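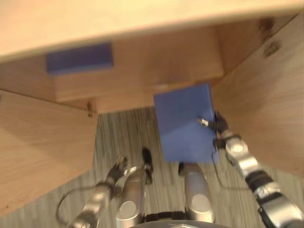 I have spent a good part of September on the carpet under a wooden plank, which is a view of furniture the Trevaskis catalog leaves out. Everything nice happens on top. Underneath it's metal fittings, wooden panels and 2 blue boxes I keep trying to find a home for.

The flat one is easy, it goes on the ledge. The bigger one is the problem. I measured the gap twice, got 11 inches and then 12, and decided to trust whichever suited me.

My neck has opinions – mostly after 80 minutes down there. Shelf brackets next, if Ulance ever ships them.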